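Search this site
Enter keywords

4.3 Outdoor approach

Household trials usually begin inside the front door. Ours began on the lane, as a delivery or trash-bin task must. The Prurketti base was driven over interlocking pavers laid in a herringbone pattern, between rows of townhouses with ground-floor carports (Figure 2). Joint edges raised wheel vibration but did not affect localization. Carport openings were harder: dark interiors were labeled as free space whether or not a car was parked inside.

Of 929 approach segments recorded in May, 91 needed operator takeover, most of them at the step between lane and carport floor. The planner of Mendonça (Horham release) was used without changes. Bin retrieval itself remains unreliable, and we do not consider the chore solved.

We use cookies to improve your experience. Accept | Manage settings

Figure 2. Approach lane at the Lavbridge site. The paved strip at right was marked as non-drivable in the McIntyre map and was excluded from all 14 routes.
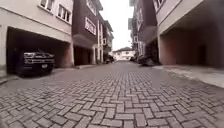
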